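Chevron parquet in a small room, bin and door questions

mukance24
ok so finally moved into the little room. pale tan chevron floor, white walls, white door. love the floor. hate where the bin goes. its a plain white round one, no lid, and anywhere I put it it looks wrong. also scared of scratching the planks. ideas??

Ifeoma Tijani
felt pads. done. 23 cents each at my hardware store

cadov_
pads on a bin? no. you pick a bin up ten times a day, pads fall off. get one with a lid and put it behind the door

mukance24
door opens in so behind it is no good. and dont want a lid, its only paper

Ifeoma Tijani
mine have been on since April, none fell off. clean the bottom first cadov

wosex240
The bin is fine, its white on white, you barely see it. I'd worry about the long black cable across the floor. on pale wood thats all I look at. run it along the baseboard

cadov_
agree on cable. still disagree on pads

mukance24
cable needs to reach the back wall, along the edge its too short. will look for a longer one. maybe a white one

Fatima Nkosi
dont tape stuff to a painted door btw. I had a sheet up top like yours and the tape took the paint with it. use putty

wosex240
putty leaves grease marks. low tack tape

mukance24
ugh ok. will try the tape. pic for anyone who asked abotu the floor

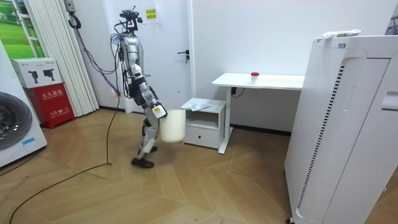
chevron floor, door with the yellow sign, and the bin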